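Call for participants: small furniture handling sessions
Duser Workroom, ground floor

Adults wanted for paid sessions of moving, lifting, turning and setting down light household furniture. No trade background is required.
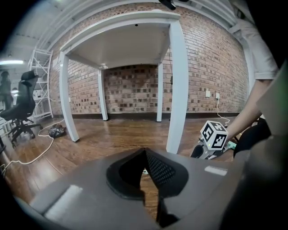
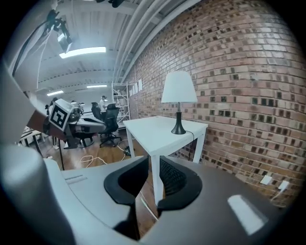

TRURNIA, June 2020

Purpose of the work

Duser is preparing a written handling guide for small tables and the things that stand on them. The guide is meant for tenants, movers and the staff of furnished rentals. Existing instructions cover large pieces such as wardrobes and beds. Small pieces get little attention, and most of the damage reported to us by rental managers is to small pieces: scuffed legs, loosened joints, marked walls, torn lamp shades.

The sessions record how people without training go about these tasks when given a short instruction and left to choose their own grip and order of steps. Results go into the second draft of the guide. The first draft was written by Vimala Thampi and covers tables only.

The room

Sessions are held in one room with brick walls, exposed ceiling beams and fluorescent lighting. Ducts and conduits run overhead. Wall outlets are set low in the brick, and cords may be present near the floor. Participants are expected to look for cords before moving any piece away from the wall.

The furniture is small and light. The main piece is a white table with four legs. A table lamp with a white fabric shade and a black base is used in part of the session. Other pieces may be added without notice.

Tasks

Each session follows the same order.

Block A, table only. Move the table from the wall to a floor mark and back. Turn it a quarter turn. Turn it on its side, check the underside and the legs, and set it upright.

Block B, table and lamp. Place the lamp on the table at a given corner. Route the cord off the back edge. Move the lamp to another corner. Clear the table, move it, and set it up again as it was.

Block C, free choice. Arrange the pieces against the wall for use as a bedside or hallway setup. There is no correct arrangement. The written notes record the order of steps and any contact with the wall.

A session lasts 2 hours including breaks. Participants may attend up to five sessions, on separate days. There is a short written form after each block.

Requirements

Age 18 or over.
Able to lift a small table and to kneel and stand again without help.
Able to read short instructions in English.
Closed shoes with a flat sole. Sandals and heels are not permitted in the room.
No loose jewelry on the hands or wrists.
No current back, shoulder or wrist injury.

Left-handed applicants are encouraged to apply. The first group was mostly right-handed and the table notes for left-handed use are thin.

People employed as professional movers may apply but will be placed in a separate group. Please state this on the application.

Pay

$142 per completed session, paid by bank transfer or check after the last form is handed in. A session stopped by us is paid in full. A session stopped by the participant is paid by completed block. Travel is not covered. Street parking is limited and the lot behind the building is for tenants only.

Records

Sessions are recorded. Recordings are used for writing the guide and for training Duser staff. Names are kept apart from recordings and replaced with a participant number. A consent form is sent with the confirmation and must be signed before the first session. Participants may ask for their recordings to be deleted up to the close of the session period.

Schedule

Sessions run on weekdays through July, mornings and afternoons. Applicants should list all times they can attend. Changes after confirmation are possible with one working day's notice, subject to open slots.

How to apply

Apply in writing to Lavanya Amin, Duser Workroom, 524 Joseph Street, Trurnia. Mark the envelope "Small furniture". Applications may also be left at the front desk during office hours.

Include the following:
Full name and a daytime phone number
Age
Dominant hand
Any work experience with furniture, moving or housekeeping (none is fine)
Days and times available in July
Whether you need step-free entry

Questions on the tasks go to Yee-man Chiu. Questions on pay and forms go to Ansel Kincaid. Both can be reached through the front desk.

Applicants will receive a reply by phone or mail whether or not a place is available. Those not placed are kept on a list for the shelving sessions unless they ask to be removed.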